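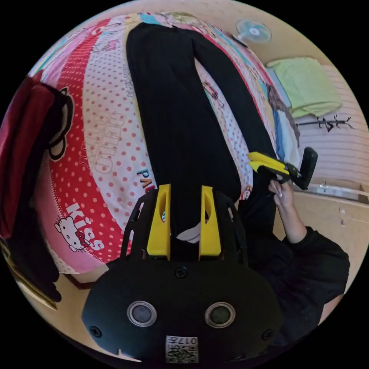 1. Objet du projet

Le présent rapport porte sur la perte de teinte des vêtements noirs au cours de l'entretien domestique. Il a été réalisé dans le cadre du module « Matières et usages » par Ewan Lennox et Lewis Gourlay, et remis le 8/9/19. Les lavages ont été effectués au foyer étudiant de Burstead, les lectures de couleur dans la salle de travaux pratiques du département.

La question de départ est limitée. Deux vêtements noirs achetés à la même période n'ont souvent plus la même nuance après quelques mois, l'un tirant vers le brun ou le bleu, l'autre vers le gris. Les étiquettes d'entretien donnent une température maximale et des indications de séchage, mais elles ne renseignent pas sur le devenir de la teinte. Nous avons cherché à isoler, parmi les paramètres accessibles à un particulier, ceux dont l'effet est perceptible à l'œil dans des conditions d'éclairage contrôlées.

Le rapport ne traite ni de l'exposition prolongée à la lumière solaire, ni du nettoyage à sec, ni des finitions enduites.

2. Rappels sur la teinture en noir

2.1 Colorants utilisés

Le noir textile est rarement obtenu avec une molécule unique. Pour les fibres cellulosiques (coton, lin, viscose), l'industrie emploie principalement des colorants réactifs et des colorants au soufre. Les premiers forment une liaison covalente avec les groupes hydroxyle de la cellulose. Les seconds sont appliqués sous forme réduite soluble, puis oxydés dans la fibre, où ils deviennent insolubles. Le polyester est teint avec des colorants dispersés, à haute température et sous pression. Les fibres de polyamide reçoivent le plus souvent des colorants acides.

Un noir réactif est généralement un mélange à dominante bleu marine, corrigé par une composante orangée ou rouge. Si les constituants ne s'éliminent pas à la même vitesse, la nuance dérive. La dérive vers le bleu signale dans ce cas une perte plus rapide de la composante correctrice.

2.2 Mécanismes de perte

Quatre mécanismes sont à distinguer.

Le dégorgement correspond au départ de colorant non fixé, resté à la surface ou dans les interstices de la fibre après un rinçage industriel incomplet. Il est maximal lors des premiers lavages.

L'hydrolyse concerne la rupture de la liaison entre colorant réactif et cellulose. Elle dépend du pH, de la température et de la famille de groupes réactifs.

L'oxydation est provoquée par les agents de blanchiment contenus dans les lessives en poudre universelles. Les noirs au soufre y sont sensibles.

L'abrasion ne retire pas directement de colorant. Elle soulève des fibrilles à la surface du fil, lesquelles diffusent la lumière et donnent un aspect grisé ou givré. Le vêtement paraît délavé alors que la quantité de colorant a peu varié. Sur les mélanges de fibres, l'effet est accentué lorsque l'une des deux composantes est moins foncée que l'autre.

3. Matériel

3.1 Éprouvettes

L'essai a porté sur 9 éprouvettes découpées dans une même pièce de sergé de coton noir de 200 g/m², fournie par Fusero. Le fournisseur indique une teinture réactive sans préciser le colorant. Les bords ont été surfilés au fil de polyester noir pour limiter l'effilochage. Une bande de la même pièce, non lavée et conservée dans une pochette opaque, a servi de référence.

Le choix d'éprouvettes de préférence à des vêtements finis s'explique par la dispersion constatée lors d'un essai préliminaire mené en mai. Des pantalons de provenances diverses avaient alors été lavés ensemble et comparés à plat. Les différences initiales entre articles étaient supérieures à l'effet recherché, et les coutures, les plis et les fonds de poche réagissaient autrement que les panneaux principaux. Les observations de cette première série sont reprises au paragraphe 6.2 à titre indicatif.

3.2 Lessives

Deux produits ont été comparés : une poudre universelle contenant un agent de blanchiment oxygéné, et un liquide pour linge foncé de marque Shawky, sans agent de blanchiment d'après son étiquette. Un troisième groupe a été lavé à l'eau seule. Les doses sont celles du fabricant pour une eau dure et une salissure normale.

3.3 Machine

Toutes les opérations ont été faites sur la même machine à chargement frontal, en programme coton, avec un essorage à 1000 tr/min. La charge a été complétée par des serviettes de coton blanc lavées préalablement à vide de produit. Ces serviettes ont aussi servi de témoins de dégorgement.

4. Méthode

4.1 Plan d'essai

Les éprouvettes ont été réparties en groupes de taille égale, un par produit de lavage. À l'intérieur de chaque groupe, une éprouvette a été lavée à froid, une à température moyenne et une à température élevée. Chaque éprouvette a subi 5 cycles complets, séchage compris.

Le séchage a été fait à l'air, à l'intérieur, à l'abri des fenêtres. Le repassage a été exclu, le lustrage qu'il provoque sur un sergé foncé rendant la comparaison impossible.

4.2 Cotation

La dégradation a été cotée par comparaison visuelle avec une échelle de gris, l'éprouvette et la référence étant placées côte à côte, fils de chaîne parallèles, sous une lampe de type lumière du jour. Les deux auteurs ont coté séparément, sans connaître le traitement de l'éprouvette présentée. En cas de désaccord, la cotation la plus sévère a été retenue.

L'orientation des fils s'est révélée déterminante. Un sergé éclairé en lumière rasante change d'aspect selon que la côte est parallèle ou perpendiculaire au faisceau. Les premières cotations, faites sans gabarit, ont été annulées et reprises.

4.3 Relevé informatique

Les cotations ont été saisies dans le tableur Clevetska mis à disposition par le département. Aucun traitement statistique n'a été appliqué, l'effectif ne le permettant pas. Les résultats sont donc donnés sous forme de classement.

5. Résultats

5.1 Effet de la température

Dans les trois groupes, l'éprouvette lavée à température élevée est la plus dégradée. L'écart entre le lavage à froid et la température moyenne est faible pour le liquide Shawky et pour l'eau seule ; les deux observateurs l'ont jugé à la limite du perceptible. Il est net avec la poudre universelle.

5.2 Effet du produit

À température égale, la poudre universelle donne la dégradation la plus marquée. Le classement entre le liquide et l'eau seule n'est pas constant : l'eau seule conserve mieux la teinte à froid, mais l'éprouvette correspondante présente à température élevée un aspect plus grisé que celle lavée avec le liquide. Nous attribuons cet écart à l'abrasion. En l'absence de tensioactif, la lubrification entre textiles est moindre et le frottement sur les serviettes plus important. L'examen à la loupe montre effectivement davantage de fibrilles sur les crêtes du sergé.

5.3 Nuance

La dérive de nuance est visible uniquement dans le groupe de la poudre universelle, vers le bleu. Dans les autres groupes, la teinte s'éclaircit sans virage perceptible.

5.4 Dégorgement

Les serviettes témoins ont été colorées en gris bleuté au premier cycle. La coloration supplémentaire aux cycles suivants n'a pas pu être distinguée de la première, les serviettes n'ayant pas été remplacées entre deux cycles. Il s'agit d'un défaut du protocole.

6. Discussion

6.1 Hiérarchie des paramètres

Pour ce tissu, le choix du produit pèse au moins autant que la température. Ce résultat est cohérent avec la dérive vers le bleu, qui oriente vers une attaque oxydante d'un constituant du mélange. Il ne peut pas être étendu aux noirs au soufre sans nouvel essai, ni au polyester, dont le comportement au lavage domestique est d'un autre ordre.

L'abrasion a été sous-estimée dans la conception du plan d'essai. La masse et la nature de la charge d'accompagnement influent sur le résultat, et des serviettes bouclées constituent un cas défavorable. Une charge de tissus lisses aurait probablement réduit l'aspect grisé.

6.2 Retour sur la série préliminaire

Sur les pantalons lavés en mai, la décoloration était concentrée aux arêtes : bord de ceinture, ouverture de poche, ourlet, couture d'entrejambe. Les articles lavés sur l'envers présentaient des arêtes moins marquées, mais leur historique d'usage n'était pas connu et la comparaison reste qualitative.

Nous avons également noté que l'environnement immédiat modifie le jugement. Un tissu noir posé sur un fond coloré ou très clair paraît plus dense que sur un fond gris neutre. Les comparaisons de la série préliminaire, faites sur des surfaces quelconques, sont à considérer avec cette réserve. La série principale a été cotée sur carton gris mat.

6.3 Limites

Une seule éprouvette par condition ne permet pas d'estimer la répétabilité. La dureté de l'eau n'a pas été mesurée. Les températures sont celles affichées par la machine et n'ont pas été vérifiées dans le tambour. Enfin, le nombre de cycles est faible au regard de la durée de vie d'un vêtement, et l'on ignore si le classement obtenu se maintiendrait au-delà.

7. Recommandations d'entretien

Pour un coton noir à teinture réactive, les résultats conduisent à préconiser une lessive sans agent de blanchiment, un lavage à froid ou à température moyenne, et une charge dépourvue de linge bouclé. Le retournement du vêtement sur l'envers est recommandé sur la base de la seule série préliminaire. Le premier lavage doit être effectué séparément.

8. Suites envisagées

Lewis Gourlay reprendra l'essai avec un noir au soufre et des témoins blancs renouvelés à chaque cycle. Une mesure au spectrocolorimètre est prévue si l'appareil du département est disponible. Les éprouvettes de la présente série sont conservées avec la bande de référence et pourront être cotées de nouveau dans les mêmes conditions d'éclairage.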